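News > Newsletter > Around the House > Small Containers

The box you put the boxes in

15/03/2022
By Marwa Amrani

Issue 146 of the Priston Newsletter finds us once again at the time of year when readers write in to say that they have tidied up. I am pleased for them. My own approach to March is to take everything small out of a drawer, put it on a table and then go and make tea, in the hope that it will have sorted itself out by the time I come back.

I asked for your questions about small storage and got more than I bargained for. Most of you wanted to know about cards. Library cards, loyalty cards, the card for a dentist who has since retired to the coast — they breed in the dark, and a purse that began life flat ends up the shape of a bread roll.

A card holder with clear sleeves does help, mainly by shaming you. You open it and there they all are. The grey one with the white stitching is a decent sort, with a red card in one sleeve and a plain white insert in another, and it lies open nicely on a table. My advice is to give every card a sleeve of its own and resist doubling up. Once you slide a second card in behind the first, it has gone to live with the dentist.
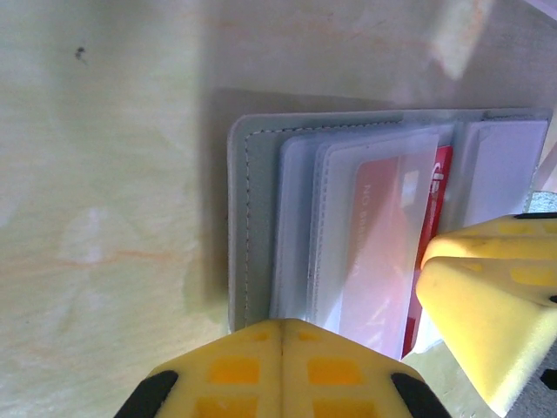 Boxes with nothing to do

Next come the little plastic boxes. I don't know anyone who sets out to own them. They arrive around something else, a set of screws or a birthday present, and they are too good to throw away. So they go in the cupboard, where they wait for a purpose, and after a few years the cupboard is the purpose.

Ilham Mansour wrote from Plado Terrace to ask whether it is wrong to keep a box inside a box inside a box. Ilham, it is how most of the civilised world gets by. I would only suggest stopping when you can no longer remember what the middle one is for.

There is also the matter of size. A big white case with rounded corners looks wonderfully sensible on the table and will swallow anything you give it. The trouble comes later, when you want one flat blue packet and have to take out everything else to reach it. Big boxes are for things you use together. Flat things want to be stood on edge, like records, or laid in a shallow tray where they can't hide behind each other.

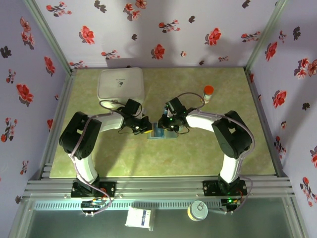 Marwa Amrani

I should own up to a weakness here. Last spring I bought a drawer divider from Drustach, the hardware shop behind the bus station, and it cost me 60 pence in the end-of-line basket. It has 5 compartments and my drawer now has five kinds of muddle, each with clean edges. I show it to visitors.

The leaflet that came with it said to group things by use. I tried. String, it seems, is used with everything, so string went in all of them.

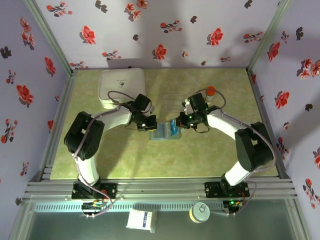 Sorting by use falls apart the moment you meet the odds and ends. Every household has them, and no leaflet has a word to say on the subject. Take the little bottle with the orange cap, or the can with the pull-tab lid: neither goes with a translucent blue box, and neither goes with the other. You could spend an afternoon finding them a category. I put such things by height and have been much happier, though I admit it makes the shelf look like a school photograph.

Mr Zerouali's old rule, pinned up in the Priston hall kitchen for as long as I can remember, is that anything you can't name in one breath should go in something you can see through. I used to think this was fussy. Then I spent a wet half-hour opening tins to find the drawing pins, and I have been a convert to clear plastic ever since,

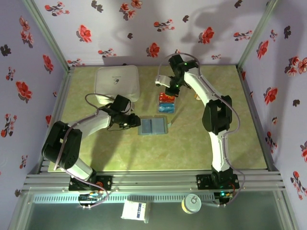

even if it does mean that guests can see what you have been keeping. A clear tub is a public document. On the other hand, you stop buying more of what you already own, and I can report that this household needs no further rubber bands until my grandchildren are drawing their pensions.

Next month: lids. Please send in your odd ones (descriptions only, the hall has nowhere to put them).

Contact the Priston Newsletter | Copyright Priston Newsletter 2022 | Back to top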